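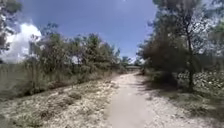 The track as a fixed camera sees it, shade on the right and dry grass on the left.

I'd been warned to bring a hat. Carol Ackroyd had put it in her email twice, once at the top and once under her phone number, and I still left it in the car. So my first ten minutes of learning how a machine finds its way down a dirt track were spent squinting and nodding, until Carol took pity and moved us both in under the trees.

Carol runs the Clendska project, which has been trying to get a small wheeled robot to follow paths that don't have any of the things paths are supposed to have. No kerb, no painted line, no signal worth mentioning. She talks fast and draws in the dust with her foot while she does it, and I ended up with a notebook full of arrows.

I started by asking what was so hard about it. It's a path! You go along it.

"Right, and tell me where it stops," she said. "Point at the edge." I pointed. "No, you've pointed at a bit of grass. Is the gritty bit path? You'd walk on it. Would you put a wheel on it? It just sort of fades out, and that fading is basically what we've spent our money on."

The older way of doing this, the way Carol herself was taught, is to have people sit and colour in pictures by hand: this part is path, this part isn't. Her group did plenty of that at the beginning. They had 4000 pictures coloured in, and then she gave the same handful to several people and laid the results on top of each other. "In the middle, lovely, everybody agreed. At the edges it was like they'd been looking at different countries. And we were marking the robot wrong for disagreeing with one of them!"

So they dropped the hard edge. The method they use now (she calls it Rodska, after a dog in a book she read as a child, and she wouldn't tell me which book) gives every patch of ground a score for how happy the robot ought to be driving over it. It learns those scores from being driven. A person steers it by hand along a track, and the system takes note of how much the body shook, how much the wheels slipped and how hard the motors had to pull. Then it works backwards and ties all that to what the ground looked like from a little way off, before the wheels got there.

"It's how you learnt," she said. "You didn't have someone colouring in the pavement for you. You fell over on gravel and after that you had views on gravel."

I liked that, and I asked what happens with ground it has never touched. It can't have views on that, surely? Carol pulled a face. This is the part she's been rewriting all winter. If you only ever drive down the middle, the robot gets very sure about the middle and knows nothing whatever about the sides. The first version treated everything it hadn't touched as bad, which sounds sensible until you meet something coming the other way and need to shift over. The current version keeps a second score for how sure it is of the first one. Where it isn't sure it slows right down and creeps, and if the creeping goes well it remembers.

Then we got on to shadows, and I could have filled the whole piece with shadows. Look at the right of the track up at the top of this page, where the trees throw a strip of shade across it and the ground goes from cream to a cool grey. You and I don't even notice. Carol's robot, for a long time, noticed very much.

"It thought the path got narrower," she said. "Every tree, it would swing left to get round the shade, then swing back. From behind it looked drunk. My lot had got quite fond of it."

The fix was duller than I'd hoped. They drove the same stretch 180 times at different hours, so the shade fell in different places while the ground underneath stayed the same. Bumps don't move when the sun does, so the system slowly stopped blaming the dark patches. Carol reckons the swerving had nearly gone by the end of that. She wouldn't go further than nearly. Thick shade right beside a dark bush still bothers it, especially if the rest of the view is very bright.

And people? Far down a straight path, a person is a tiny dark upright mark, and it could just as well be a post. I asked whether it could tell. "Not from that far, no, and I don't need it to," Carol said. "I need it to think, there's something up there, I'll keep an eye on it. People always want it to name things. I'd sooner it was a bit cautious and didn't know why." A separate piece of software called Tudose does the watching, and it passes on a warning long before it has decided what it's looking at. She was keen for me to write that it isn't her work, so there you are, I've written it.

We did have a small argument over whether any of this carries over to other places. All the driving so far has been on dry, pale ground, and I said (a bit smugly) that where I live a path is brown for most of the year and under water for the rest. She took it well. The group has 2 wet sites lined up for May, and she fully expects the scores to fall apart in the first hour. Mud looks smooth. Smooth has always meant good. "It's going to drive straight into a puddle looking delighted with itself," she said, "and then we'll have some data."

The write-up of the dry-ground work is with the Imex workshop people at the moment, and Carol is waiting to hear back. She has promised to send me the shadow runs all stitched together, so I can watch the swerving go away for myself. I've promised to send her a photo of my local footpath in the rain.

Interview published March 5, 2020.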